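Making beds for a living: a talk with Brenda Naylor

Brenda Naylor has run the housekeeping side of Cliltwood, a block of furnished rentals, for nine years. Before that she folded sheets at the Garner laundry. We met in the linen room in November, at eight in the morning, while her coworker Esperanza Nieto loaded the first cart of the day.

Naylor looks after 90 beds. Most of them are in small bedrooms, and in small bedrooms the bed goes in the corner.

"Everybody wants floor space," she says. "So they push the bed up against two walls, and then somebody has to get a fitted sheet on it. The far corner is the whole job."

Her method is to start there. She kneels on the mattress, pushes the far corner down with one hand and pulls the elastic under with the other. Then she does the other corner on the wall side and works back toward herself. New staff tend to do it the other way around.

"They do the two easy corners first and there's nothing left to pull with," Nieto says from behind the cart. "I did it for months."

Naylor does not move the bed unless she has to. She says dragging a heavy frame marks the floor, and a headboard can scrape the paint. If the mattress is light enough, she slides it a few inches toward the room, puts the sheet on, and slides it back with her knees.

I asked her what goes wrong most often. She said size. A sheet cut for a deep mattress will sit in folds on a thin one no matter how long you smooth it, and a sheet that is too shallow will ride up off the edge by the next morning. The linen room holds 486 fitted sheets, and she has started marking the depth on the hem in laundry pen.

She is less strict about color than she used to be. White was the rule at Garner. At Cliltwood they buy greens and grays from a supplier called Grandevska, and she says they hold up well.

"I don't iron them," she says. "You pull the sheet from the sides, you run your forearm across it, and you go to the next room."

Clearing the bed comes before any of that. People use a bed as a table, she says, and a chair or a desk as a closet. She takes everything off the mattress, clothes first, then the small things, and shakes nothing out until she has looked through it. Tissues go in the trash bag on her belt.

The green-toned sheets are a good match for white walls, in her view, but they show every crease.

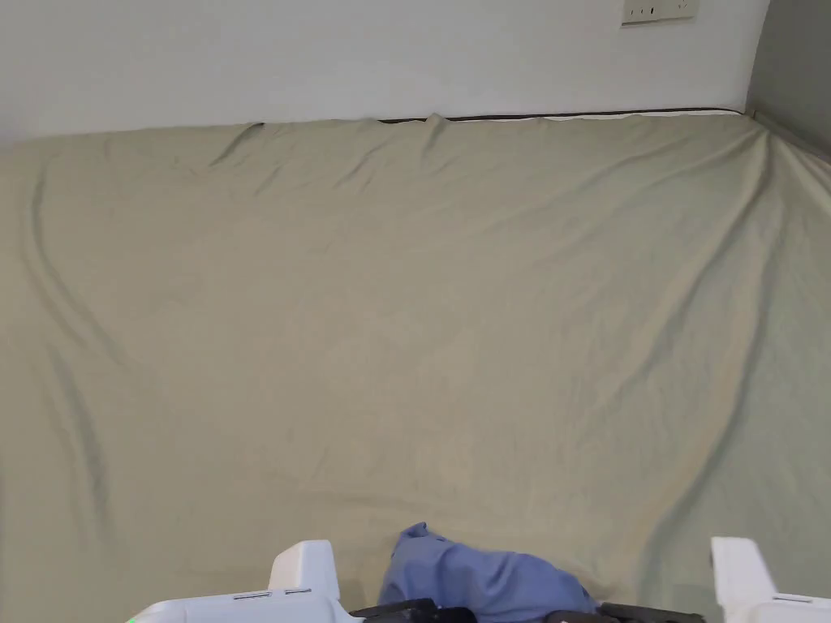
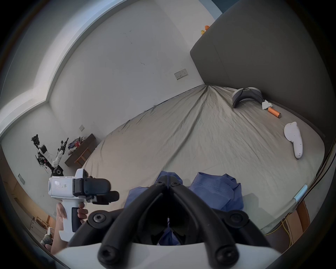

What she would change

Naylor would like every bedroom to have a hand's width between the mattress and the wall. She has asked for it twice. Until then she is teaching the far corner to Ülle Zariņš, who started last month and is already faster at it than Nieto.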